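# House rules for the picking cell

Benvinda Rocha has kept the rule sheet for the bin-picking cell at Fillico since the first arm was bolted down.
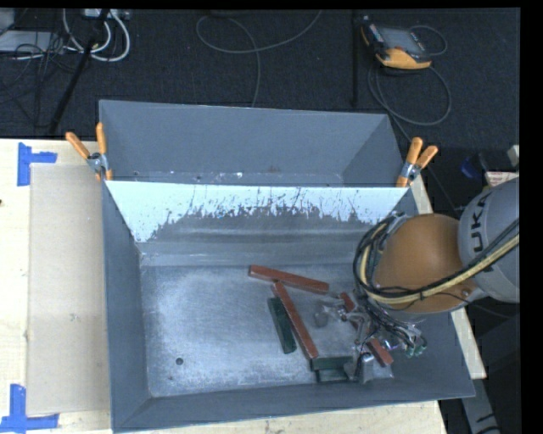

The sheet started at 29 rules. It now has nine, and she would like to lose one more.

"People don't read 29 of anything," she says. "They read the top few and guess the rest. So we sat down in October and asked of each line, has this ever changed what somebody did? If it hadn't, it went."

The first rule left standing is about the pendant. Whoever is holding it is in charge of the cell, and whoever puts it down says so out loud. Rocha doesn't mind where it gets put, as long as it can be reached without leaning past the arm. She has had arguments about this with Edgars Rozīte, who looks after the gripper and wanted a fixed hook on the wall.

"I still want the hook," Rozīte says. "If I'm looking at the fingers and something goes the wrong way, I don't want to be looking for the pendant as well. Benvinda's view is that a hook gets used for coats. She may be right about that."

They settled on a line saying the pendant has to be in sight of the person nearest the bin. It's the only rule with both their initials beside it.

The second rule covers hands. No reaching into the bin while the arm is enabled, even to turn over a block that has landed badly. Rozīte says this is the one people want to bend, usually late in a long run.

"You've got a block sitting hard up against the wall and you know the grasp is going to fail," he says. "It's right there. You could fix it with one finger. You stop the arm, you fix it, you start it again, and you write down that you fixed it. It's slow. I've done it hundreds of times and I still find it slow."

Writing it down matters as much to Rocha as the stopping. A run where a person has moved a block is kept, but it's marked as assisted and left out of the success figure. Before that rule came in, two people could run the same task, called Raden, and hand in results that couldn't be compared. She spent most of a month going back through the old logs to sort out which were which.

Cables get a rule of their own. Anything that travels with the arm is checked by eye through the full range of the move, at low speed, before the first run of the day. Rozīte does this himself when he can. He looks for a hose that pulls tight at the far end of the reach, and for thin wires near the fingers that could catch on a part.

"Loose wiring on a gripper that's still being worked on is normal," he says. "I'm not going to tell people to make it pretty. I want to know where it goes when the wrist turns."

Clamps were harder to agree on. Rocha allows spring clamps on a fixture during set-up work, on the condition that they're added to the collision model or the path is kept well clear of them. Dosto, the firm that reviewed the sheet, wanted them banned. She kept them in.

"If I ban clamps, people will use tape," she says. "I can see a clamp. I can check that it's tight. Tell me it's allowed and here's how you do it, and I'll get that done properly four times out of four."

The remaining rules are short. Change of parts means a new log entry. Nobody alters speed limits alone. The floor behind the bench is walked before start-up, with any cable that has wandered into the footpath moved back.

The line she'd like to drop says "use common sense." It came over from an older sheet written for the Figueiredo line, and Rozīte is against removing it.

"It doesn't tell you anything," Rocha says.

"It tells you we'll ask," says Rozīte.

They'll look at it again when the next version is due. The current one is dated 12/17/18 and runs to a single page, in type large enough to read from the bench.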